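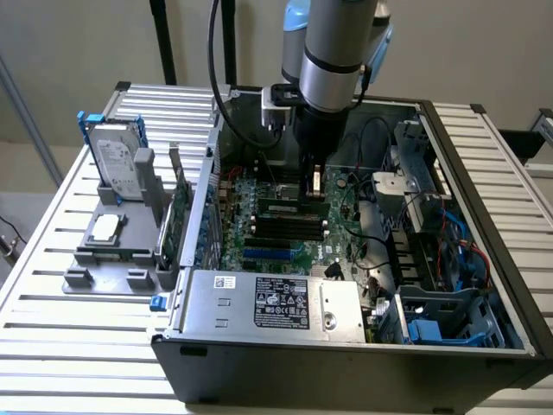 Home Blog Old Machines Garden About Contact

31 Jan 2025
by Salvador Prata

For two winters the computer of my father-in-law stood in our corridor with a coat over it. He used it for his invoices, and when he stopped working he gave it to me and said that it was too slow to give to anybody else. This month I opened it at last, and I want to write down what I did, mostly for myself, so that next time I don't have to search for it again.

It is a black tower of the kind you could find in every small office. I put it on its side before opening it. I insist on this because the first time in my life that I added memory, I did it with the computer standing up, kneeling on the floor with a lamp between my teeth, and I pushed so badly that the whole case moved away from me on the tiles. On its side, the board is flat like a table and your hand goes down from above, with the weight of the arm helping you.

The memory modules are green and thin, and they stand upright in their black slots, which have small white latches at the ends. I ordered mine from Carrilho, a shop that still sells old parts, and they came after 12 days in an envelope with too much tape. Together they cost me 20 euros. My wife asked if the whole computer was worth 20 euros. I said that this was a different question.

What I do is the following. I take out the power cable and press the power button once with the cable out. Then I touch the bare metal of the case. I open the latches with my thumb, I look for the little notch in the lower edge of the module, and I compare it with the slot before I press anything. The notch is not in the middle, so there is only one right way. I press first on one end and then on the other, and the latches close themselves with a sound which I can only describe as a dry biscuit.

The first time it did not sound like a biscuit. I closed the case, I connected everything, and the computer gave me three long beeps and a black screen. One end was not fully down. I had been too gentle, as always. My old colleague at Hirken, where I worked until May, used to say that I treated every part like an egg. So I opened it again and pressed with less respect, and then it started.

While it was open, I cleaned. There was dust that had become almost a fabric. I used a soft brush for painting and a small hand pump, the one we have for the beach mattress. I went slowly between the long slots, and I held back the cables with two fingers and did not unplug them. Cables are the part where I make mistakes. In another computer I once unplugged everything to clean it better, and I spent the evening with the manual of a different model, trying to guess. 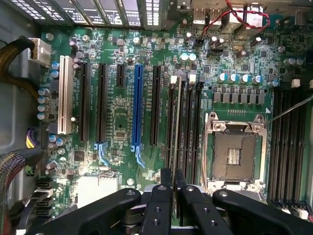

Can a memory module go into one of the long expansion slots by mistake?

It will not fit, because the contacts and the notches are different, and the expansion slots don't have the pair of latches that holds a module at both ends. If a module needs a lot of force, take it out and look again at where you are putting it.

I asked this myself many years ago, in a forum, and I received 86 replies, most of them about something else.

I like the colours in these old boards. One slot is bright blue among the black ones, and there is a white one too, for the older cards. I had a sound card of that older type, a Ternen, bought in 2000, and I kept it in a drawer with the hope of using it one day. I found the drawer but not the card. Probably I gave it away when we moved.

Now the computer is on the small desk in the back room. I installed a light system on it and it opens the letters and the photos without making me wait too much. My father-in-law came on Sunday lunch terms, that means he came to eat and then to inspect. He wrote one line in the text editor, closed it without saving and asked where his invoices were.

They are on the old disk, which I have not touched. I still need to copy them. I have an external disk from Mavireo for that, but its cable is somewhere in the same drawer as the sound card was.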